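Do you redo the sim check after every gripper swap?

jaquie_a
Our rule at Banthorpe says 14 clean sim runs before hardware. I skip it if only the pads changed – am I wrong?

tcarrillo
Yep, wrong. New pads, new contact model. Run all 14.

sostton_fan
Disagree! Five is plenty for pads.

tcarrillo
Five won't catch a bad offset. I keep the wrist view open the whole time

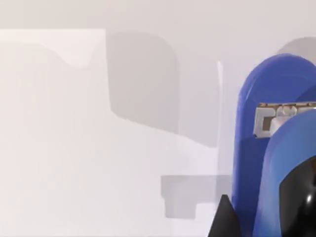
and I write down the config version before I start, every run. Takes a minute.

jaquie_a
Ugh, fine. Rerunning tonight.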